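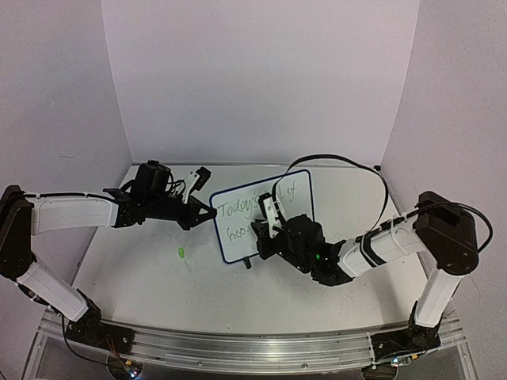 Coltside Allotment and Garden Society
Minutes of the regular meeting, 6/25/26

The chair opened the meeting once the hall had been unlocked and the second box of chairs located. Apologies were received from three members and from the projector.

Minutes of the April meeting
Approved, with one correction. The word "compost" in item four should read "compromise." A member asked whether there had been one. The secretary said the minutes record that it was discussed.

Water
The Skomen Street standpipe is still running at a trickle. The water company has been out, agreed that it was a trickle, and left. Plot holders at the low end report filling a can in the time it takes to weed a row of onions, and one said her onions had never looked better. The chair will write again, in firmer language. A draft was read aloud and softened in two places.

Hoses left running overnight were raised. Everyone present was against it.

Plots and waiting list
There are 90 plots, of which 87 are let. The remaining three are the one under the sycamore, the one that floods, and the one next to it. The membership secretary has offered all three to everyone on the waiting list and reports that people become very busy when shown them. It was suggested the flooding plot be advertised as suitable for watercress. Agreed to try this.

Two plots have had no visible cultivation since spring. First letters to go out. One member felt that "no visible cultivation" was a harsh description of a wildlife garden. The inspection party will go back and look for wildlife.

Shed roof
Quotes received from Arnel Roofing and from Jayasinghe & Co. Arnel's was lower but left out the gutter, the felt and, on a close reading, most of the roof. Jayasinghe can start in the fall. Proposed and seconded that we accept Jayasinghe. Carried, with one abstention from a member who would prefer a new shed and has said so at every meeting since he joined.

In the meantime the seed potatoes, strimmer and raffle prizes have been moved to the dry end. Members are asked to put things back at the dry end, even when the wet end is nearer.

Summer show
Classes as last year, except that "longest bean" will now be measured by someone who has not entered it. The jam class will be judged by a visitor from outside the parish. The schedule will be printed in a run of 100 copies, to be left in the usual places. The bakery has asked not to be one of the usual places.

There was a long discussion of whether a tomato is eligible for the fruit table. Deferred.

Any other business
The lost glove is still on the gatepost. It is a left.

A member asked if bonfires could be moved to evenings. Another asked if they could be moved to Skomen Street. The rule stays as printed on the gate.

The key to the mower has been returned. The mower is now being looked for.

Next meeting at the same time in the hall. Whoever has the good kettle is asked to bring it.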